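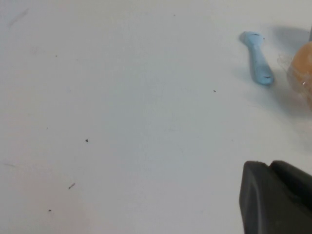

Lizelle Mnguni 看完我的采购表,回过来的第一句话是,这张表里机械臂占的比例太高了,剩下的钱连换一轮指垫都不够,让我先别急着提交,把"买回来之后每个月还要花的钱"单独列一页再说。我当时有点不服气,想了一晚上,觉得她可能说得对,但又不知道那一页到底该写什么,所以跑来这里问问大家。

# 桌面机械臂第二套工位,预算怎么排才不会后面处处伸手要钱?

发布于 03/04/2023 | 分类:设备采购与预算

先交代一下情况。我们组很小,做的是桌面上的抓取和摆放,玩具餐具、塑料鸡蛋、带包装的假水果这一类东西,拿起来、放进碗里、放进蛋托,换个位置再来。目前是一套工位,一条臂,手腕上一个小相机,旁边再固定一个相机。现在排队用得厉害,白天调程序的人和跑任务的人老是撞车,上头松口说可以加,让我报一个方案,目标是凑成 2 套工位,下半年用起来。

我以前没做过采购,第一套是前任同事买的,交接文档就一页纸,上面写着臂的型号和"其余见购物车"。购物车早就清空了!所以现在每一样东西我都得重新问一遍价,问得我头大。

目前问到的:

- 臂本体,Favisari 家的,和现有这条同系列。好处是程序基本不用改,备件也能互相顶。坏处是贵,而且报价单上控制器和线缆分开写,第一眼看着便宜,加起来吓一跳。
- 夹爪,Pistent 的两指款。也有人劝我买臂自带的那个便宜选配,我没用过,心里没底。
- 腕部相机支架,代理商 Baldursdóttir 报 753 元,只是支架,不含相机,不含线。我觉得一块金属件卖这个价有点离谱,但他们说孔位是对好的,拧上就能用。
- 桌子,白色台面,找了本地一家做实验台的,报 700 元,送货上楼另算。
- 道具,这个最不值钱,玩具店就有,所以我表里直接写了"杂项",没细分。

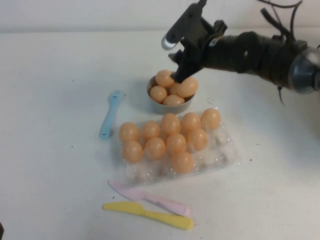 塑料蛋放蛋托这个任务是我们最想多跑的,也是最挑夹爪的。蛋壳滑,蛋托的窝又浅,指尖稍微歪一点,蛋就跟着歪。所以夹爪这块我倾向于不省,宁可桌子买差一点。但财务那边看表的人不懂这些,他只看到夹爪单价和另一个选配差了好大一截,问我"两个指头的东西为什么要买贵的那个",我解释了半天,感觉没解释明白。

想请教的主要是下面这些:

**第一**,夹爪到底值不值得和现有的保持一致?如果两套工位夹爪不一样,后面会不会很麻烦?

**第二**,那个相机支架,自己打印一个行不行?组里有打印机,平时也闲着。

**第三**,Lizelle 说的每个月要花的钱,一般包括哪些?我现在能想到的只有指垫和扎带……扎带还真用得挺快。

**第四**,要不要等到 July 再下单?Favisari 的销售暗示过年中会有活动,但是他说话一直这样,上次说"下周给您争取"也没有下文。我们的钱倒是没有卡得很死,只要年内花掉就行。

另外如果有谁在 Zurnivley 那边买过整套工位(他们家臂、桌、相机打包卖,上门装好),也请说说体验。我看了他们的页面,写得很漂亮,一个价格都没有,要留电话才给报,我还没留。

先谢谢各位!表我可以贴出来,不过里面有内部编号,得先抹一下。

---

### 半罐螺丝 的回复(已被提问者采纳)

刚好去年干过一模一样的事,从一套扩到两套,踩的坑基本都还记得,按你的顺序来吧,写得长了点,见谅。

**夹爪。** 我站你这边,买一样的。理由你可以这样跟财务讲:夹爪换了型号,指尖到手腕的距离就变了,两套工位的程序要各养一份,标定要各做一份,哪天一套坏了,另一套上的备件还装不过去。这些都是人工时间,你把它折成人天写在表上,对方马上就懂了。我当时就是在"夹爪"那一行下面加了一行灰字,写明如果换成便宜选配,预计多占用多少人天,旁边乘上组里的人力单价。财务那位再也没问过指头的事。

当然你得自己心里有数,别乱写。我建议你先借一个便宜选配来试两天,代理商一般肯借,就拿你们那个塑料蛋去试。我们试下来的感受是抓勺子叉子这些差别不大,抓圆的滑的东西差别就出来了。你们要是主要跑圆东西,我觉得不用纠结。要是试完发现便宜的也够用,那就更好,钱省下来买第二副当备件嘛。

指垫这里多说一句。询价的时候让他们把指垫单独列一行,问清楚最小起订量。我第一次买,对方说只能整包卖,一包够我用到退休,后来换了个业务员又说能拆。

**支架。** 打印可以的,我们就是打印的,但是有前提。打印件最大的问题是它会慢慢松、慢慢变形,你今天标定好,过一阵子画面就偏了一点点,你还看不出来,只觉得"最近抓得不太准"。我在这件事上浪费的时间,换算下来买好几个 753 的支架都够了(心痛)。后来我的做法是:先打印一个用来确定相机角度,角度满意了再找机加工店照着做一个铝的。如果你第二套工位的相机角度要跟第一套完全一致,那直接买现成的也行,别跟自己过不去。

再有就是相机装上去以后,一定看一眼夹爪手指在画面里占多大地方,露一角最好,能看到指尖和物体的相对位置;占太多就挡视野了。这个调整在下单之前就能做,拿你现有那套试,因为臂和夹爪都是同款,结论可以直接搬过去。

**每个月的钱。** Lizelle 提醒得太对了,我当年就没写这页,后来每买一卷胶带都要单独走流程。我现在的表上是这么分的,你参考着改:

1. 接触件:指垫、指尖外壳,还有固定指垫的小螺丝。小螺丝一定要多买,掉地上就找不到了。
2. 线缆:腕部相机的线是最先坏的,没有之一。它跟着臂一直弯,外皮看着好好的,里面就断了。我们现在固定备着整根,坏了直接换,不修。线捆得太紧也坏得快,给它留个弧。
3. 道具:别写"杂项"!这个我要着重说。塑料蛋会磨花、会裂,玩具餐具会沾上黑印子,保鲜膜包的水果,膜过段时间就皱得不像样了。而且玩具店的货一批一个颜色,等你想补的时候同款已经没了。同一批次一次买够,装箱封好,写上购买日期。
4. 台面清洁:白桌面很显脏,碎屑一掉上去就是一个小黑点。抹布、清洁剂、粘毛滚筒,都不值钱,但都得有人去买。
5. 标定用的东西:标定板会翘边,隔段时间要重新做。
6. 存储:两套工位,每套好几路画面,硬盘吃得飞快。你表里完全没提,我猜是漏了。这一项在我们这儿比前面几项加起来都多。

我第六条你真的要去看一下,先找管机房的人聊,问他们能不能分你空间,不能的话硬盘钱现在就写进去。

**等不等年中。** 我个人不等。臂的交期本来就长,销售说的活动多半是送你一年延保或者送个用不上的附件,价格动得很少。你可以反过来,告诉他你现在就能下,问他现在给什么。我们当时就这么谈下来一副备用夹爪手指,没写在合同里,写在了补充邮件里,后来也真给了。

不过桌子可以晚点买。700 的桌子不急着下,等臂的到货日期定了再订,不然桌子先到,放在走廊上,两个星期以后就变成大家放快递的地方了,我们那张到现在边上还有胶带印。买之前去现场晃一晃,看桌子稳不稳。臂一加速,轻的桌子会跟着抖,固定相机如果也架在桌上,画面就一起抖。要么买重的,要么相机架另外立。

还有送货上楼那个"另算",你让他写进报价单。

Zurnivley 我没买过,不评价。

> **提问者 评论:** 太感谢了!!存储确实漏了,我刚去问了机房,对方的表情很复杂。指垫起订量我也去问了,Pistent 那边说能拆包,但要走代理。想追问一下,你说两套程序"各养一份",那如果臂同款、夹爪同款,是不是就真的能一份程序通吃?
>
> **半罐螺丝 评论:** 大部分能,标定参数还是一套一份。相机位置、桌子高度、臂底座拧的位置都会差一点。我们把这些放在单独的配置文件里,文件名就是工位的名字,程序本身只留一份。千万别用"新""旧"当名字,过两年你就知道了。

---

### 蓝墨水 的回复

楼上写得很全了,我补一个反方意见吧。

为什么一定要加臂?你说的痛点是调程序的人和跑任务的人撞车,那可以先看看是不是排班的问题。我们也是一条臂,后来规定上午调、下午跑,谁要换时段自己去表上找人换,矛盾少了一大半,钱一分没花。仿真也可以分担一部分,调路径完全不需要真臂在场(抓蛋那种滑溜溜的接触还是得上真机,这个我承认)。

当然上头已经松口给钱了,那该买还是买,机会难得。我只是建议把排班记录做两周,附在方案后面。到时候有人问"你们真的用得满吗",你有东西给他看。我们去年申请就是被这一句问住的,当场答不上来,拖了一个季度。

支架我投打印一票,753 买块铁我是下不去手的。楼上说会松,垫一圈弹垫再点一点螺纹胶,我们用到现在没怎么动过。不过我们的相机很轻,你们的要是重,就当我没说。

道具一次买够我非常同意。我们之前补过一批塑料水果,颜色跟原来的差了一截,识别那边的同事脸都绿了。

> **半罐螺丝 评论:** 螺纹胶点在塑料件上要小心,有的胶会让塑料发脆,先拿废件试试。
>
> **蓝墨水 评论:** 哦对,我们那个螺母是嵌进去的金属件,胶只碰到金属。忘了说。

---

### 路过的小齿轮 的回复

直接上 Zurnivley 整套,省心,别折腾了。贵是贵点,时间也是钱。

> **提问者 评论:** 请问您那边买的是哪个配置呀?报价方便透露一个大概范围吗,夹爪能不能换成自己指定的?
>
> **路过的小齿轮 评论:** 配置是领导定的我不清楚,反正来了两个人装了一天就能动了。夹爪好像不能换,要换得问他们。
>
> **蓝墨水 评论:** 夹爪不能换的话对楼主没什么用吧,人家要的就是跟现有的一样。

---

### 提问者的补充

更新一下进度,免得后面搜到这个帖子的人不知道结果怎么样(还没结果,先说到哪一步了)。

Zurnivley 的电话我还是留了,半小时之内就打过来了,人很热情,讲了很久,夹爪确实只能从他们的清单里选,里面没有 Pistent。整套上门装调我很心动,尤其是桌子和相机架他们都一起弄好,但两套工位夹爪不一样这件事我过不去,所以这条路先放下了。

夹爪那行我照着半罐螺丝说的加了人天。便宜选配也去借了,Baldursdóttir 同意借,要押金,押金要走对公,对公要盖章,章在别的楼……总之还在路上。等试完塑料蛋再决定,如果真没差别,我也愿意改主意。

支架我折中了一下:打印一个先定角度,同时把 753 那一行留在表里,后面打了个"待定"。Lizelle 说"待定"两个字财务会直接划掉,让我写成"备选方案",金额照填。学到了。

排班记录从昨天开始做了。才记一天就发现有人占着时段人不在,蓝墨水你是对的,这事加多少条臂都得管,我已经在群里说过一次了,语气尽量客气。

每月那一页现在是这样分的:接触件、线缆、道具、清洁、标定、存储,外加一行我自己添的"运费和上楼费"。道具那项下面我把蛋、餐具、水果分开写了,蛋托也单独一行,现在用的这种透明的捏几次就容易瘪,想顺便找找有没有硬一点的。谁有推荐的蛋托也请留言,窝的大小要能放下玩具蛋,比真鸡蛋用的可能要小一号,我还没拿尺子量。

桌子先不订。我去那家店里推了推样品,有点晃,老板说加横梁就不晃了,横梁加钱,我让他连横梁带上楼费重新出一张单子,还没收到。

> **半罐螺丝 评论:** 横梁加上,别省。出单子的时候顺便问一下台面能不能打孔,臂底座最好是穿孔锁死,夹在桌边的那种夹具时间长了会走位。
>
> **提问者 评论:** 好的,我明天问。现有那套就是夹的,怪不得隔一阵就要重新标定……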